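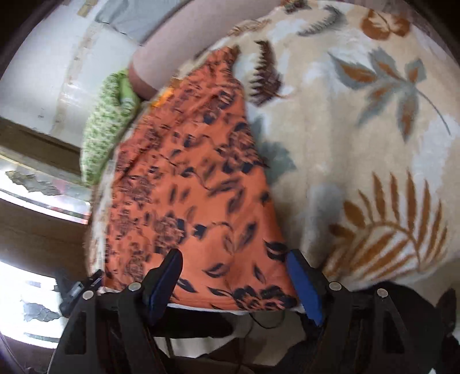 Pace of play in amateur golf is usually treated as a question of manners. The data from our club league suggests it is mostly a question of tee intervals, and the rules should be written with that in mind.

Last season the league at Nostby sent groups out every eight minutes. The sixth hole there is a long par three, and a group of four needs 11 minutes to clear it. A queue on that tee was certain before the first ball was struck. By the afternoon, the last groups were 38 minutes behind schedule, and several of them received slow play warnings for a delay they had no means of reducing.

In March the match committee at Taipe moved to longer intervals and cut the field by 6 groups. Entry income fell. Round times fell by 21 minutes, and the number of warnings dropped to a level where each one could be reviewed properly. 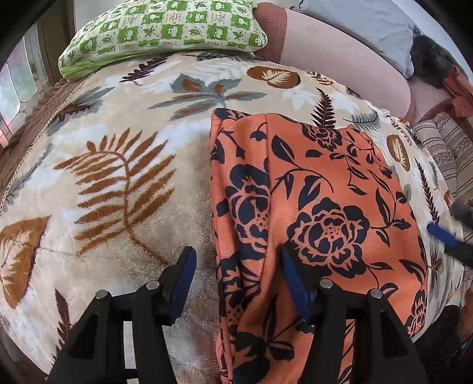
The usual objection is that longer intervals cost the club money. They do, in the short term. A tee sheet sold beyond the capacity of its slowest hole is still oversold, and the players pay the difference in waiting time.

Ready golf helps on open holes. It does very little at a bottleneck, where the group in front still has to leave the green. Shot clocks have the same limit. The Hikon Trophy tested one last summer and recorded faster individual shots with no change in total round time.

My proposal for the Hitance league is simple. Measure the clearing time of the slowest hole, set the interval no shorter than that, and suspend time penalties for any group that reached the tee and found it occupied. The draft is open for comment until 13th August, and the clearing times for each course should be attached to it before anyone votes.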